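Skellham Motor Winders: Frequently Asked Questions

Everything people ask us before their first bench night, plus a few things we wish they'd ask. We rewind, repair and tinker with small brushless motors for model planes, e-bikes, gliders and the odd homemade fan. If your question isn't covered, send it through the contact form and we'll add it.

Last updated 22 October 2025

Do I need to know anything about motors before I come?

No! Plenty of us walked in with a dead motor in a sandwich bag and no idea what a stator was. If you can strip a wire and you don't mind doing fiddly things twice, you'll be fine. (You will do them twice. My first rewind had one tooth wound backwards and it hummed like a fridge.)

What is a rewind, exactly?

You take the old copper off the stator, clean up the teeth, check the insulation and wind new wire on by hand. Changing the number of turns changes how fast the motor wants to spin for each volt you feed it. More turns gives you a slower motor for the same voltage, fewer gives you a quicker one that draws more current. It's a lovely thing to learn because you can feel the difference in your fingers when you turn the shaft.
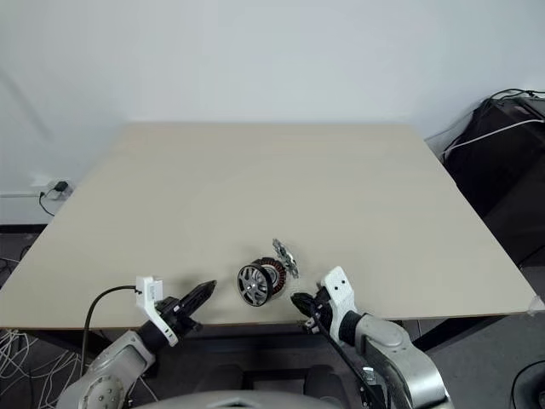 How long does a first rewind take?

Most people need two bench nights. Stripping and cleaning fills the first one, and winding, joining the ends and testing fills the second. A small motor isn't always quicker, as there's less room between the teeth and the wire fights you more. Leave the varnish to cure at home overnight and don't power anything up until it has.

What wire should I buy?

Enamelled copper, rated to 200 degrees if you can get it. The 80-metre spool is plenty for a beginner and leaves you some for mistakes. Please don't buy the cheapest stuff going. The enamel flakes on tight corners and you'll be hunting a short for weeks.

How do I work out how many turns I need?

Count what comes off! Write it down tooth by tooth as you unwind, along with the direction, and take a photo before you cut anything. If you wind it back the same way you'll get the motor you started with. Say yours ran at 900 Kv with the original turns and you'd like something gentler for a bigger prop, you add turns until it comes down. Doubling the turns halves the Kv, so going from 900 to 400 means a bit more than twice the turns, and then you have to fit them all in, so you may need thinner wire.

Star or delta?

Star for your first go. The joins are easier to follow and the motor is more forgiving. Delta spins faster on the same winding and is great fun once you trust your soldering.

My motor feels rough when I turn it by hand. Is that the winding?

Probably not. The evenly spaced bumps are just the magnets pulling on the teeth, and they're normal. Gritty or crunchy is more likely a bearing, and bearings are cheap. A scraping noise once per turn can be a loose magnet touching the stator, so stop using it until you've had the bell off for a look.

How do I get the bell off without wrecking it?

1. Unplug everything and take the prop or pulley off.
2. Find the clip or grub screw on the shaft and remove it. Put it in a lidded tub, not on the bench.
3. Hold the base and pull the bell straight up. The magnets are strong, so keep your fingertips out of the gap.
4. Set the bell down well away from screws, filings and bank cards.

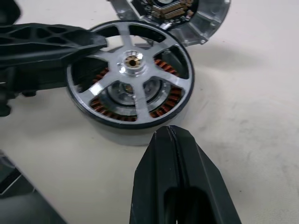 Which kits do you use?

We like the Vakent starter kit, which comes with a bare stator, wire and slot liners. The Sartori one has nicer bearings but the instructions are thin, so bring it along and we'll go through it together. You don't have to buy a kit at all. A burnt-out motor from someone's spares box is every bit as good to learn on.

Can I bring my kids?

Yes, from ten up with an adult beside them. They're often neater winders than we are!

Do you ever race or fly the finished motors?

We do. Every July we take a table at the Esport model flying day and put that year's rewinds in the air. Colour-coded tape on the wing tells you who wound what. Come and cheer, or bring your own.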